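When a Robot Forgets Where Its Hand Is

Robots can make mistakes too, you know! One morning a two-armed robot named Flulley was reaching for something on its table when one arm just stopped, right in the middle of the job — and a red warning popped up on Noreen Horgan's computer.
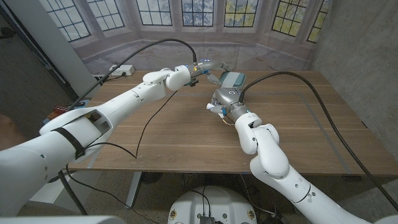
A cable inside the elbow had worked itself a little bit loose, so the arm couldn't tell how far it had bent. When a robot isn't sure, the safest thing it can do is freeze. Noreen switched off the power, waited 2 minutes, and only then reached in to fix it.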